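Ticket 432: Hand-guided demos of bin pick drift low on replay, cloth item only
Opened by: Rhiannon Watkins
Status: Closed (grudgingly)
Component: teaching / demo recorder
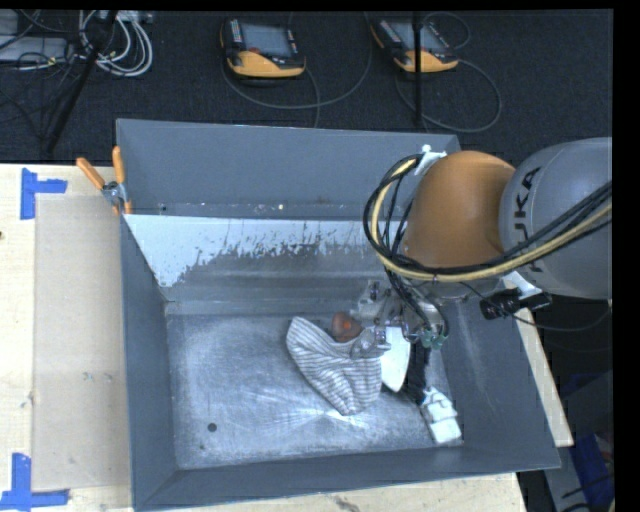
Iestyn Powell: Before anyone touches a parameter, were these demos recorded by hand guiding or from the remote? The recorder treats the two differently and the ticket doesn't say.

Rhiannon Watkins: By hand guiding. Gyula holds the arm, walks it down into the bin, closes on the striped cloth, lifts, lets go of the arm, looks pleased. On replay the arm follows the same path except that the last stretch ends 2 mm lower than he took it. On cloth, 2 mm is the difference between a pinch and ironing. The hard items replay fine, or at least they forgive us.

Iestyn Powell: Same tool data for teaching and replay?

Rhiannon Watkins: Yes. Checked it, then checked it again in a worse mood.

Gyula Antal: I would like it noted that my demos are good. Nine out of ten lifts worked while I was holding the arm.

Iestyn Powell: So noted. Please run these in order and paste the results here, not in chat:
1. Replay one demo with the bin taken away and watch the end height.
2. Record the same pick from the remote, replay that.
3. Record by hand again, but stand still for a moment at the bottom before closing the fingers.
4. Send me the payload settings from both modes.

Rhiannon Watkins: Results.
1. Still low. The bin is innocent.
2. Remote demo replays at the right height. It also took Gyula an age to record, and he has asked me not to say how many tries.
3. Slightly better. Still low.
4. Attached. Payload is filled in for replay. For hand guiding it is whatever the Cernow template shipped with, and I suspect that template has never met our gripper, let alone the cables and hose hanging off it.

Iestyn Powell: There it is, or most of it. With the wrong payload the arm sags a little in hand guiding and the person holding it props it up without noticing. The recorder saves the commanded pose instead of the measured one, so Gyula's propping is lost and replay goes for the sagged target.

Gyula Antal: I was carrying the robot?

Iestyn Powell: Some of it.

Joaquín Acuña: Jumping in from the recorder side. Commanded pose is the default from build 251 on. It was changed for the remote, where commanded is what you want. Set pose_source to measured for hand guiding. I thought this was in the release notes. I have now read the release notes, and it is not.

Rhiannon Watkins: Set pose_source to measured, re-entered the payload with the hoses included, re-recorded the cloth pick. Replay height now matches the demo. First replay pinched a fold and lifted. Second one too. Third took the cloth and something that wasn't the cloth, but Gyula had done precisely that in the demo, so I'm calling it faithful.

Iolo Skyrme: What happens to the old demos? There are 700 in the Bamodwood folder and I was going to train on them tonight.

Joaquín Acuña: Don't. The remote ones are fine. The hand-guided ones have the measured pose in the raw log, so they can be re-exported. Script is in the tools folder, run it with --hand-only or it will cheerfully redo the lot.

Iolo Skyrme: Running. It is redoing the lot. I typed --handonly.

Joaquín Acuña: It should complain about that. Opening a separate ticket against myself.

Iestyn Powell: Closing 31 May 2021. Template fix goes in with the next build. Until then, check the payload in both modes whenever the gripper or its hoses change, and re-record one pick as a test before doing a whole batch.

Gyula Antal: Can the ticket title say the demos were good?

Rhiannon Watkins: No.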